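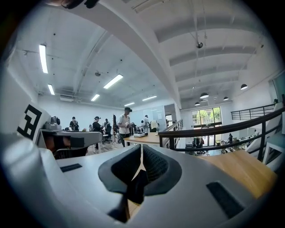
Handout 3: Finding your way round a big room

Ankica Halilović, July 2022

Right, this is the one I enjoy most, so forgive me if it runs on a bit. Last time we did streets and crossroads. This week we come indoors, and I want you to think about how people work out where to go once they're through the door of somewhere large and open, with no corridors to push them along.

I started caring about this when I worked on the Oltach library, years ago. Lovely building, huge main hall, and everybody who came in stopped dead about two steps past the entrance. They weren't admiring it (I asked a few of them!). They were looking for the desk. The desk was off to the right, behind a column, painted the same colour as the wall. We moved it, and the stopping spot moved with it, further in, which was at least out of the way of the doors.

Landmarks first

A landmark is anything you'd mention if you were giving directions over the phone. Try it with your own kitchen and you'll find you use the fridge and the window and hardly anything else. In a big white room there may be very little to mention, and then people fall back on walls and daylight: "go towards the windows" is a perfectly good direction until it gets dark.

What makes a good one? It has to be different from what's round it, and it has to stay put. A potted plant is hopeless. At Skundow market hall the traders all say "by the clock", even the young ones, and the clock was taken down before some of them were born – you can still see the bracket. I love that.

Signs, and why I'm a bit rude about them

Signs are for filling the gaps. If you need a sign at every turn, the plan has gone wrong somewhere earlier and you're paying a printer to apologise for it. Tănase, in the chapter I gave out in June, puts it more politely. Have a read of the part on hospital waiting areas if you skipped it, and I know some of you did.

Things to check when you look at a sign:

- Can you read it from the place where you have to decide? Go and stand there.
- Does it use the word visitors use? "Circulation" means something to a librarian and something quite different to a nurse.
- What happens when somebody tall stands in front of it?

Size of room

My own rule is that up to 12 metres across, most people will just look round and manage. Past that they start picking a wall and following it. At 43 metres, the length of the Pandano ticket hall, nearly everyone I watched kept to one side, and the middle of the floor stayed shiny while the edges wore dull. Do look at floors. Carpet is even better, the paths show up beautifully.

For next time

Choose a large indoor space you don't know well. Sit near the entrance for half an hour and draw the routes people take, as lines on a rough plan. Mark a cross wherever somebody stops or turns back. Then ask one person (nicely) how they'd direct a friend to the toilets, and write down their exact words, ums and all.

Bring the plan on paper please, A3 if you can, because we'll be laying them side by side on the tables.

Last updated: after the second seminar, reading added

Recent handouts
Handout 2: Streets, corners and crossroads
Handout 1: Drawing a map from memory
Reading list and library codes
How to lay out your field notebook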